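Submitting a Series to Damonow: Frequently Asked Questions

Damonow is a streaming service for independent drama and documentary series. The answers on this page apply to producers and rights holders in all territories where the service is available.

Who can submit a series?

Any company or individual that holds the streaming rights to a finished series. Works in progress are not accepted through the submission form. If the rights are shared, all holders must sign the rights declaration before the title is reviewed.

How many episodes are required?

A series must have at least three episodes. Single films are handled by our sister service, Mitcombe, and use a separate form. A pilot submitted alone will be returned without review.

Is there a minimum running time?

Each episode must run at least 17 minutes, credits included. There is no maximum, but an episode longer than two hours may be split with the producer's written consent.

What file format do you need?

One master file per episode, in the highest resolution available. Burned-in subtitles are not accepted, except for short passages in a second language. Stereo sound is the minimum; a surround mix may be sent as a separate track. File names must contain the series title, season number and episode number, in that order. 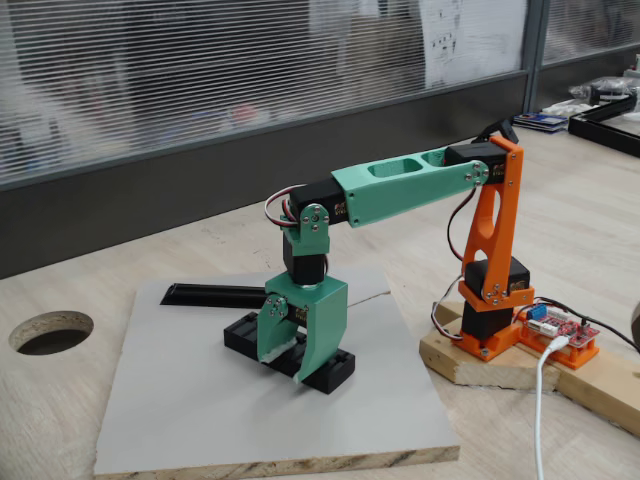
Files that fail the automatic check are listed in your account with an error code. You can replace a failed file without starting a new submission. The check runs again after each upload, and the status changes to "Received" once every episode has passed.

Do I need to provide subtitles?

Yes. English subtitles are required for every episode, including episodes in English. Subtitle files must match the final cut. Duman, our subtitling partner, can prepare them for a fee, which is deducted from the first payment.

What artwork is required?

One vertical poster, one horizontal banner and at least four stills per season. Posters must not show award logos, review quotes or the name of another service. The series summary is limited to 800 characters, spaces included.

How long does review take?

Most titles receive a decision within 20 working days of reaching "Received" status. Titles submitted in November may take longer — the review team also prepares the winter schedule in that month.

How are producers paid?

Payment is based on minutes watched. Statements are issued each quarter. Balances under $200 are carried forward to the next statement. Tax forms must be on file before the first payment can be released.

Can a series appear on other services?

Yes, unless you have signed an exclusive license. Series shown on Heltville under a first-window deal can be submitted now, but will not be published until that window has closed.

Can I withdraw a title?

A title can be withdrawn at any time before the license is signed. After signing, the notice period in the license applies. Use the "Remove title" option in your account — requests sent by email are not processed.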